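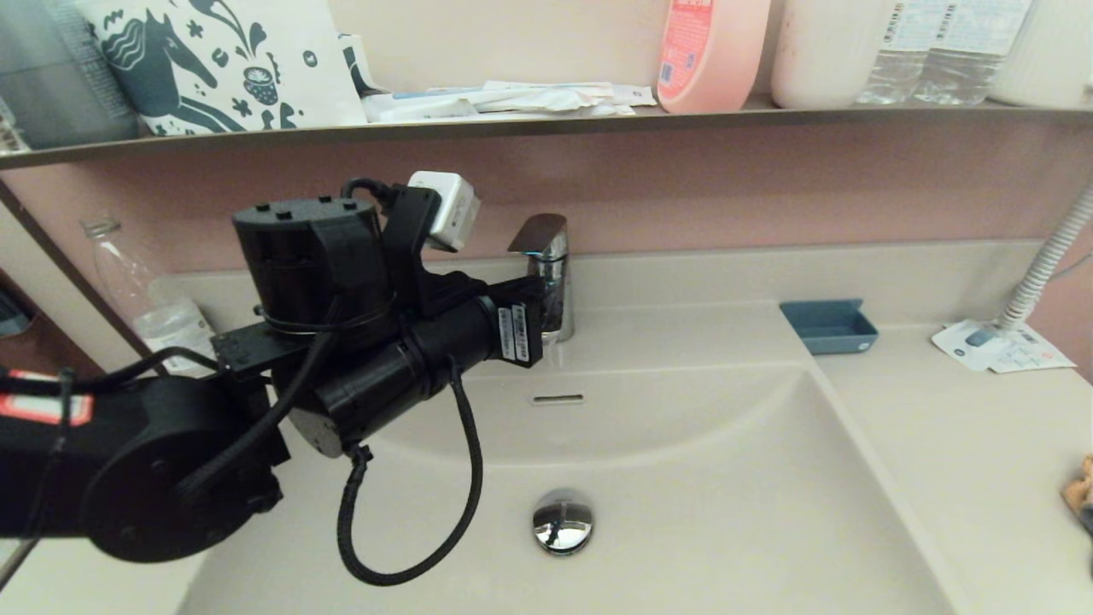
Black arm at the sink, left of the faucet.

5 September 2018

Laugh track check, Drodstead season 2

Started on the Zevden claim. Their article says the same canned laugh (the man with the wheeze at the end) is used 27 times in a single episode of Drodstead. It has been shared 3,000 times by now and I have not seen one share that says which episode. The article doesn't either. It has a clip reel at the bottom, no timecodes, and the music they laid over it covers half of what you'd want to hear.

Guessed at the wedding episode from the costumes in the reel. Could be wrong. The brown suit also turns up in the one with the flooded diner, so that's next if this goes nowhere.

Source is the Guerra box set, disc 2, ripped to WAV at 48k, center channel only. Did not use the streaming copy. It runs slightly fast and somebody has cleaned the audio, you can hear the room tone drop out between lines.

First pass by ear, headphones, lights off, marking every wheeze. I got 11. Did it again after lunch without looking at the first sheet and got 12. The extra one is at the cake gag and I'm not convinced by it, there's a door slam right on top.

Second pass with Jamach, matching against the cleanest wheeze I could find (cold open, after the hat line). With the threshold at default it flags practically everything, including a chair scrape and part of the theme song. I suspect this is how Zevden got their number. Can't prove it, they don't name a tool. Pushed the threshold up until the chair scrape went away and the list came down to something close to mine, but that's me tuning it until it agrees with me, so I'm not going to count it as support.

Bigger problem: same laugher is not the same laugh. If there was a live audience and one man with a wheeze sat near a mic all night, you'd hear him over and over with no trickery at all. The end credits say "filmed before a studio audience," for whatever that's worth. Plenty of shows said it and sweetened the track later.

Tried lining up two of the better ones (cold open and the phone scene) and flipping the phase on one. If they're the same recording they should mostly cancel. They don't. The wheeze gets thinner but the crowd underneath stays put. Would expect that if the wheeze was layered over a real crowd. Would also expect it if my alignment is off by a few samples, and it probably is.

Where this leaves the claim: number looks too high, episode unknown, and the reuse part is still open. I would not put any of it in the podcast notes yet. Please don't quote my 11 either.

To do
- redo the phase test at 96k, nudge by single samples
- flooded diner episode, same method
- get someone who hasn't read the article to do an ear pass
- write to Zevden and ask which episode (second try, no answer to the first)
- disc 3 skips in chapter 4, clean it or find another copy before October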